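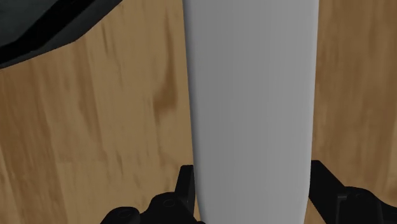
Lapointe Technical Center – Handling and Automation Group

Progress report to the Dundero Fund, August

Work this period went mainly into the open day, which was the second milestone in the grant agreement. It was held on a Friday at our building in Flinthorpe, from 10 a.m. to 4 p.m. This report covers what was shown, what visitors asked, what did not go to plan, and where the remaining money will go.

Preparation

The agreement called for one live demonstration and one in simulation. We decided early on to use the same grasping task for both, so that visitors could move from one to the other without a new explanation. The simulated version puts the two-finger gripper over a wooden work surface and has it close on a plain gray object with a rounded, tapering body. The shape was picked on purpose. A block with parallel sides is easy to hold and tells you little. With a taper, the height at which the fingers meet the body matters a good deal, and a small error in height can turn a firm hold into a slip.

Cengiz Kocabaş built the simulation and ran 400 practice grasps in the weeks before the event. Of these, 30 failed. Most of the failures came from closing too near the narrow end. He changed the approach height after reviewing them, and the later runs were noticeably steadier. We have not yet repeated the full set with the new height, so no improved failure rate is given in this report.

The live cell was set up by Heino Mets with the gripper loaned by Lusel under the existing agreement. Safety screens were put in on the Wednesday and signed off the next morning.

The open day

We ran 18 demonstrations, alternating between the simulation and the live cell. Groups were kept small enough for everybody to see the screen. Each session opened with a short talk, then the task was run twice, and the rest was left for questions. The first two sessions ran long and we cut the talk down after that.

Six local firms sent staff. Two of them do packing work, one bottles cleaning products, and the others are machine shops. The afternoon was mostly families and students from the college.

The simulation held people's attention longer than we expected. Being able to stop the run with the fingers on either side of the object, move the view in close and talk about contact was useful, and several visitors asked to see it again from another angle. One of the packing firms wanted to know if the same setup could be used to test their own containers before they buy any equipment. We said yes in principle, provided they can supply drawings and weights.

Questions that came up more than once:

How much the simulated surface friction differs from the real one. (It does differ, and we adjust it by hand at the moment.)
What happens if the object is wet or dusty.
Whether a two-finger gripper is enough, or a suction cup would be cheaper.
How long it takes to train an operator.

We did not have a good answer to the second question. The grant does not cover wet handling, but it was raised often enough that we think it should be considered for any later phase.

Problems

The live cell stopped before lunch with a cable fault at the wrist. Heino replaced the cable and the cell was back in use for the afternoon. Sessions in between were run in simulation only, and visitors booked for the live cell at that time were offered a later place. Some could not stay.

The sound in the demonstration room was poor. People at the back had trouble hearing over the compressor, and we will move it behind the partition before the next event.

The feedback forms were handed out at the door on arrival, and many were left blank. Next time they will be given out at the end of each session.

Spending

Staff time and equipment are within the agreed budget. Printing went over slightly – we had the task sheets redone after the gripper loan was confirmed – and the difference was taken from the catering line. A full statement is attached separately. We are not asking for any change to the payment schedule.

Next period

Cengiz will repeat the practice grasps at the new approach height and report the failures in the same format. Heino will fit a spare wrist cable to the live cell and write up the changeover so that others in the group can do it. We have a follow-up meeting with the packing firm that asked about container tests, and will send the Fund a short note on the outcome. The third milestone, the operator training day, remains on schedule.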